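Drellik Arm Sharing Program
Frequently Asked Questions for Buyers and Budget Holders

Welcome, and thank you for stopping by before you sign anything! My name is Nizar Khoury, and I look after purchasing and planning for the bench arms at our Lutenside workshop. I answer a lot of the same questions by email every May, when departments are putting their budgets together, so I have gathered them on one page. If yours is missing, write to me anyway. I like getting the mail.

What do I get when I order a bench setup?

One Drellik arm, one two-finger gripper, a small camera that mounts at the wrist, the controller, the power supply and the cables between them. You do not get a table. People are surprised by this every year, and I do understand why, as the pictures in the catalog all have a table in them. Please put one in your budget from the start, and pick something heavy. A light folding table will sway when the arm changes direction, and you will spend a week blaming the software.

Can I use a table we already own?

Very possibly, yes. Measure the thickness of the top where the clamp will go and send me the number with your order form. If the top is hollow, tell me that too, and I will add a backing plate for you at no charge.

How much should I set aside beyond the arm itself?

The line most people forget is the spare gripper fingers. A pair is $424, and I would ask for one spare pair per arm in the first year. The second line is the annual service visit, which is $300 if you are within driving distance of Lutenside and is quoted separately if you are farther away. Then there are the things you will be picking up, and those come out of your own supplies budget.

Really? We have to budget for the things it picks up?

You do, and it is the cheerful part of the order! A robot that only ever meets one wooden block will be very good at wooden blocks. Most of our groups want theirs to cope with a mixed table, so they shop for differences: something soft that folds, something with a hard shell, something squashy, something long with a bumpy surface. A folded microfiber towel, a brush, a mesh bath sponge and a twisted bread roll will give you four quite different problems for very little money. Household items are fine, and you do not need to buy them through the purchasing system if your department allows petty cash. 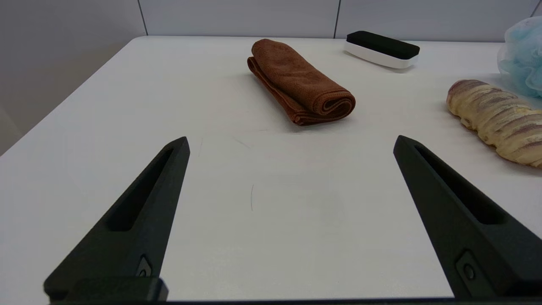

I would also set a little aside for replacing those items as you go. Towels fray, mesh comes undone, and bread is bread. Groups that buy three or four of the same item at the beginning have an easier spring than groups that try to match a discontinued shade of towel later on. Write down the maker and the color when you buy, and keep the label in the drawer.

Should the table be white?

It is your choice. White is popular with our groups and I have no complaint about it, though a glossy top can throw back reflections if your lamp is in the wrong spot. Small scuffs will come with use whichever color you pick. I would not pay extra for a scratch-proof coating. If you are choosing between two tops and one of them is matte, take the matte one.

Do we need special lighting?

Even, soft light from overhead does very nicely. If the room already has that, save your money. If you have a big window, budget for a blind, because a patch of sun that moves across the bench all afternoon will make your morning and afternoon recordings hard to compare.

Who writes the software, and is it in the price?

The controller comes with Tannous, which handles motion and the emergency stop. That is included for as long as you own the arm. Skudatano, the package for recording and labeling sessions, is licensed by the seat and costs $1373 a year for a seat. Two people can share one seat as long as they are not both signed in, and plenty of small groups manage that way with a sign-up sheet on the door.

How long does delivery take?

Plan on around 20 working days from the time your order is approved. Approval is the slow bit, I am afraid. Get your cost code on the form, spell out the delivery room, and include a phone number that somebody picks up.

Can we rent first and buy later?

Yes, and I often suggest it – particularly to groups who are still arguing about which room the arm will live in. Rental is by the month, and half of what you pay in the first three months comes off the purchase price if you decide to keep the arm. The rental bench has the same gripper and the same wrist camera as the one you would buy, so anything you learn on it carries over.

What does the service visit cover?

We check the joints and the cable runs, tighten the fasteners on the gripper fingers, inspect the mounting block and recalibrate the camera. Allow a morning for it. Please clear the table before we arrive (we have moved a fair number of coffee mugs over the years) and have someone nearby who knows the login.

What if our project ends early?

Send the arm back to the pool. We will inspect it, credit your department for the remaining value and offer it to the next group on the list. Spare fingers can come back too if the packet is unopened. Software seats run to the end of their year and can be handed to another group inside the program.

Who signs off on my order?

Your budget holder first, then me. Send the form as one file, with the table measurements on the second page, and I will usually reply before 4 p.m. the same day.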